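Cable Week in the Lanham Office

We finally got to the network rack in November, and I'm the kind of person who enjoys this stuff! I'd been putting it off since the move from Manzano, and by then I had a shoebox full of patch leads and no good excuse left.

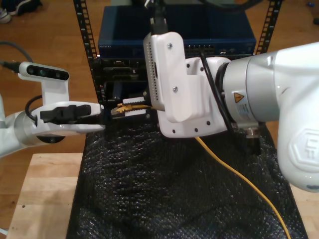
So the plan was pretty simple: yellow for the switch, gray for the phones, and anything older than my car goes in the bin (I lost that argument over two leads, they're in my desk drawer now). I ordered 9 yellow ones from Plostari and used 7, so there are a couple of spares if anyone upstairs needs one.

A few things people have asked me since. Yes, I like the colored boots, they make it so much easier to find the right plug when you're squinting into a rack at four in the afternoon. The switch is a blue NETGEAR and it stayed right where it was. And yes, you really do want to leave some slack, I learned that at the Munitz place, where everything was pulled tight as a guitar string and moving one plug meant moving them all.

Labels are next, once the new tape comes in.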